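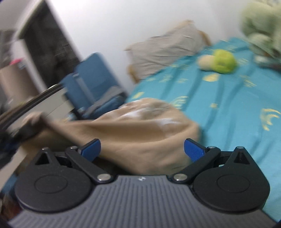 Scan log, Garkano serial, June 17, 2018

The bound run of Garkano was collated today against the Brelach checklist. Issue 80 is present, with both covers intact. The lettering credit differs between the cover and the title page; the title page has been followed. 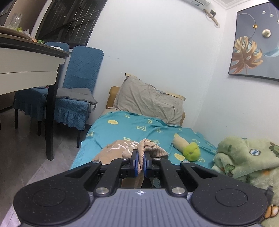

Pages with color bleed are to be scanned again at the higher setting. B. Mühlbauer will check the Nygård chapters, where 2 pages are bound out of order. The Braso reprint remains on loan until August.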